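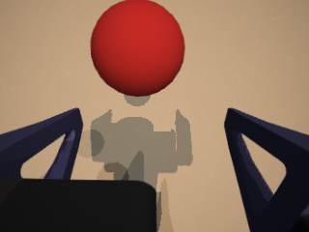 Juntunen opens summer juggling course for beginners

6/7/20

The Juntunen community hall will offer a juggling course for children and adults, the organisers announced this week. The course has 14 places and costs nothing for people who live in Skutow.

The teacher is Wycliffe Muriithi, who performed for many years with the Eruvlow street theatre. He told us that most beginners make the same mistake: they look at their hands and they throw too low. "First we work with 2 balls only, until the arms are calm," he said. "The third ball comes when the pupil is ready for it."

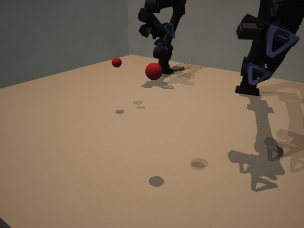

Two red balls, one larger than the other, above a tan tabletop.

Lessons will last one hour and will take place in the afternoon, with the windows open. Pupils must bring their own water and wear shoes without heels. Children under eight must come with a parent.

Last summer the hall received more than 458 visitors for its open days, and Taha Nasr, who keeps the booking list, expects that the places will go quickly. Names can be given at the hall desk until the end of July. A second group may start later if there is enough interest.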